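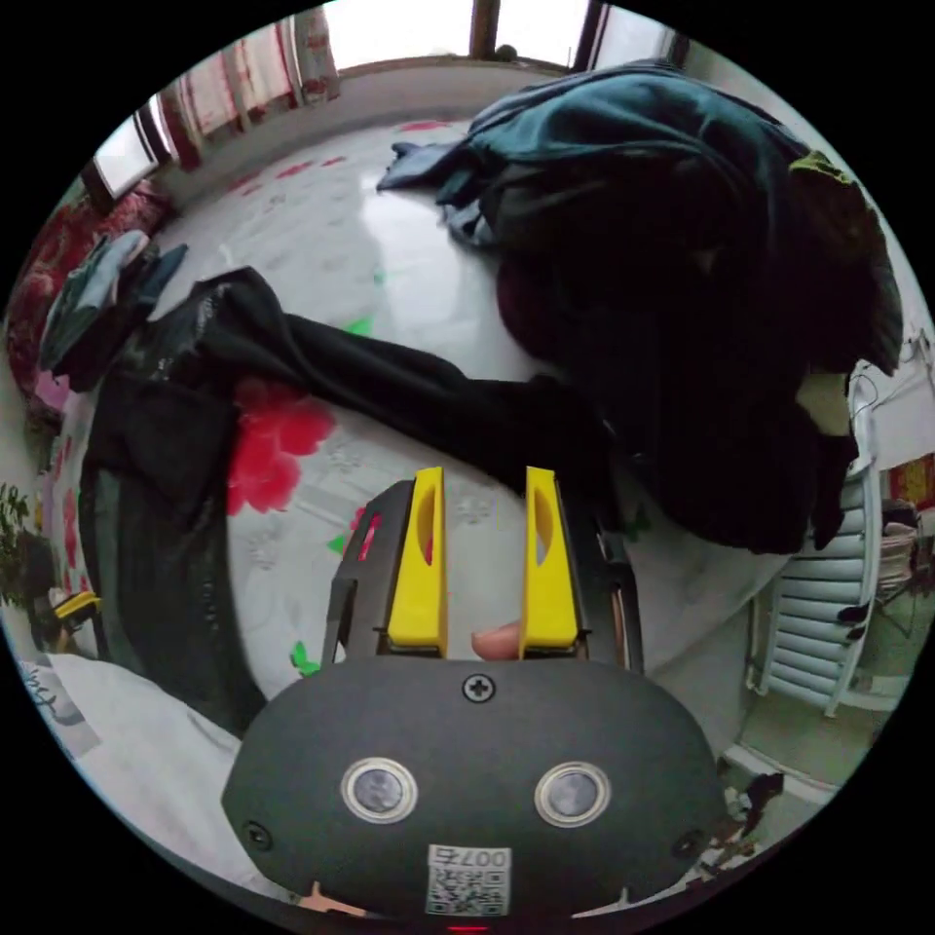
Why does folding laundry come up so often in robotics research?
Cloth has no fixed shape. A mug looks much the same from one day to the next, but a jumper dropped on a bed lands differently every time, so a robot can't be given one set of movements and left to it.

The folding notes on this page come from the Zadcombe study, a project at Prustside on how hand-held grippers can be used to teach sorting and folding. A person does the job with the gripper in hand, the recordings are used to train a robot arm, and the arm is then tried on clothes it hasn't met before. The first round used 800 recordings. Most of what helped the arm will help anyone with a full bed of washing.

Working from a heap

1. Pull one garment clear before you start on it. In the study, most failed folds began with two items picked up together — usually a sleeve caught under something else.

2. Take hold near a seam or a hem. Flat cloth slides out of a light grip, and thick seams give the fingers something to close on.

3. Lay jackets lengthwise, with the front facing up and the zip closed. Quilted panels hold their shape, so fold beside the stiff part and let the softer knit take the bend. 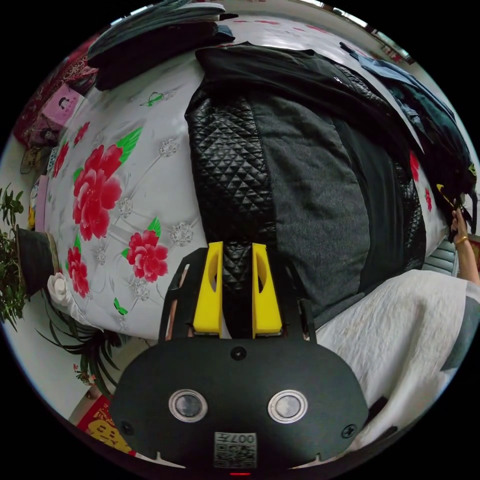 Heavy jackets also need a slower lift. Recordings where the person paused for around 2 seconds after gripping gave better results than quick ones, and the same pause stops a lining from slipping at home.

4. Dark clothes on dark clothes are hard to tell apart, for a camera and for tired eyes. Work by a window, or spread them over a pale sheet.

5. Leave denim until last. It is heavy, and it drags lighter things off the bed with it.
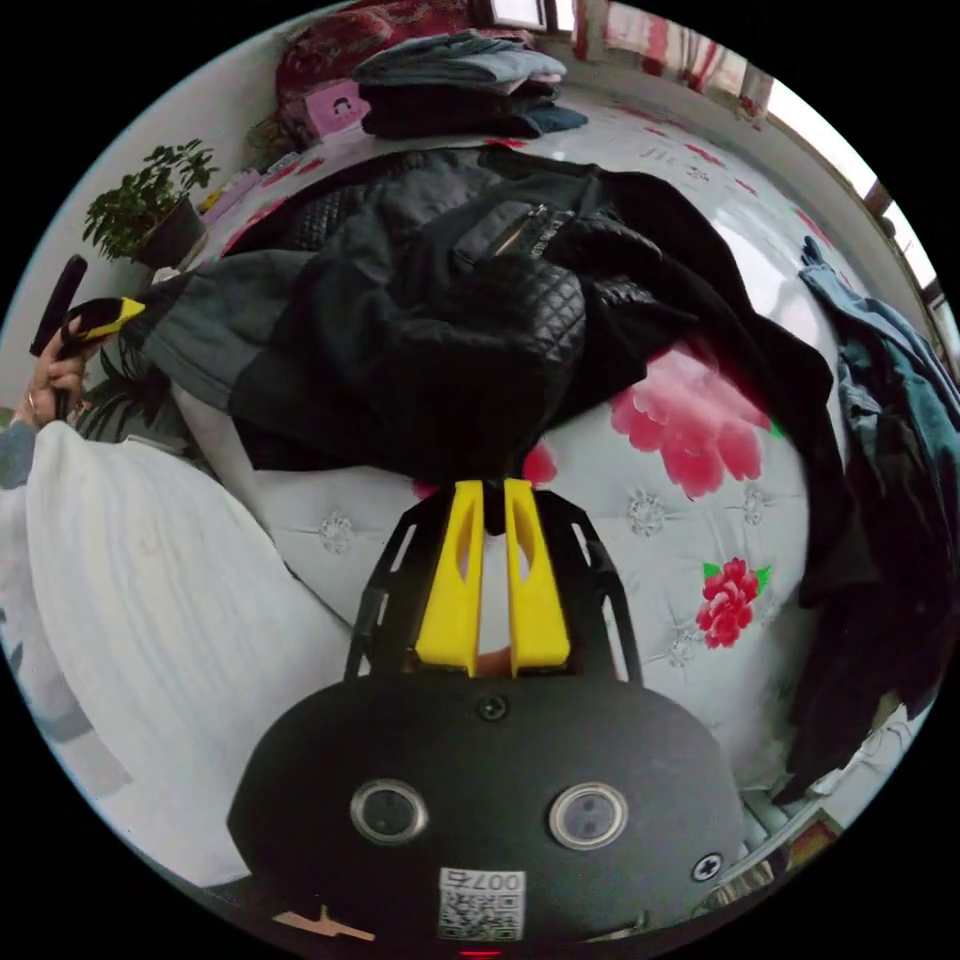
6. Stack folded clothes at the far end of the bed, away from the heap. The arm knocked over 11 stacks in testing, all of them built too close to where it was working.

7. Stop a stack at 12 items. Thin tops can go a little higher — jeans should have a pile of their own.

The next round, under the name Skudoritz, covers socks and fitted sheets. Folding notes for those will be added in July.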